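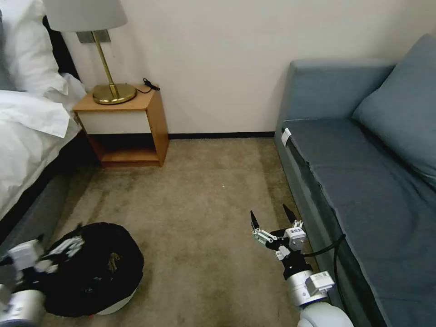
Pemon Bedside Table, Honey

A small wooden nightstand for people who own one lamp, one cord and good intentions about reading. The top is a flat board. Under it sits a white front panel between the wooden sides, and under that an open shelf, where books go to wait.

The Pemon has no legs to speak of and rests straight on the floor, carpet included. It weighs some 4 kg, so moving it to vacuum is your decision entirely.

Top: takes a lamp with a wide base and leaves space beside it for a coiled cord
Finish: light honey-orange – warmer than oak, calmer than a traffic cone
Assembly: 3 steps, one of them "open the box"
Item no. 326
Sold singly or as a set of 2

Lamp and bedding not included. People do ask.

"I bought the pair and my husband's is already full," writes Sulastri Chin. "Mine is also full, but tastefully."

Care: wipe with a damp cloth, then a dry one. Mugs need a coaster. We will not be taking questions on this.

Made for Zokside by Itow. Orders placed by noon on Monday ship the same day.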